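Sock news, at last

I promised back in October that I'd write up the laundry work properly once we had something worth showing, and then the autumn vanished. So this is a long one, get a cup of tea.

If you're new: I work on getting a two-armed robot to do fiddly household jobs by learning from people, and for the past few months the fiddly job has been socks. You take a sock off the table, you clip it to a hanger, you go back for the next one. My niece can do it while watching telly. It has eaten most of my year and I've loved nearly all of it.

The bit I'm excited about is a change to the training recipe that Kristóf Bárány suggested over a very bad vending machine coffee. We had been doing what most people do first, collecting whole demonstrations from start to finish. Someone steers the arms through the entire job, you record the lot, you train a policy to copy it. We had 80 of those, and they were lovely, smooth demonstrations, because by then we'd all got good at steering. The policy we got from them was also lovely and smooth, right up to the moment the sock reached the clip, when it would drift a finger's width to one side and pinch thin air with total confidence. Then it would carry on and reach for the next sock as if the first one was safely hung up.

Kristóf's point was that good demonstrators hardly ever show you what being slightly wrong looks like. If I always arrive at the clip nicely lined up, the robot never sees how to get from badly lined up to nicely lined up. His idea was to stop recording so many full runs and collect a pile of short ones that begin in trouble. Start with the sock held by the wrong corner. Start with the gripper too low, or with the hanger still swinging from the last knock, and record only the fix.

We called these "rescues" and did 51 of them in an afternoon and a bit (they're so short!). Same network and same training settings. The only thing that changed was the data: the old 80 plus the 51 rescues.

Then we tested it the boring way, with 20 tries for each version and the socks laid out afresh every time. A try counted if a sock was still in a clip when the arms had backed off. The old policy managed 3. I'd been telling people it was "getting there", which in hindsight was generous of me. The new one managed more than half, and I'm holding back the exact number until we've repeated it on another day with somebody else laying out the socks, because I know how easily I fool myself when I'm this pleased.

What the number won't tell you is how different it looks. It hesitates now! It comes up to the clip, stops a little short, shuffles sideways and has another go. None of us wrote a rule for that. The first time I saw it I made a noise that brought two people in from the corridor.

Some details for those of you who are building something like this. The hanger is one of those plastic ones with little clips dangling along the bottom, hung on a wire from a wooden pole, and the dangling is the whole difficulty. A clip fixed to a board would be a much easier problem. Every touch sets everything moving, so the target the robot saw a moment ago has already gone somewhere else.

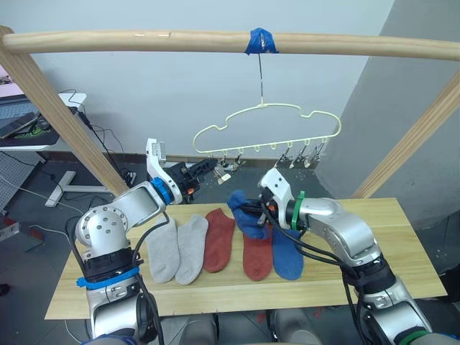

The other thing that mattered far more than I'd guessed was how the sock gets picked up in the first place. Grab it by the middle and it bunches up in the fingers, and then there's no tidy edge to offer to a clip. Grab it near the cuff and you're halfway home. In the first batch of demonstrations we'd been pretty careless about this, each of us with our own habits, and I think the policy was learning an average of three people's grips that suited none of them. For the rescues we agreed on the cuff and stuck to it. That does mean I can't say how much of the improvement came from starting in trouble and how much from simply being tidier. Juhász pointed this out within a minute of seeing my plot (thank you, and also, ouch).

So the next experiment is the obvious one: the same number of short clips with cuff grips and no trouble at the start. If that does just as well, I'll have to come back here and eat some of this post. I'd also like to mix in thicker socks, as everything so far has been fairly thin, and I have a pair of hiking ones at home that I suspect will beat us completely.

I'll put the training notes up once I've cleaned out the swearing. If you've tried anything similar with cloth, especially with something hanging and swinging about, please leave a comment, I'd love to compare.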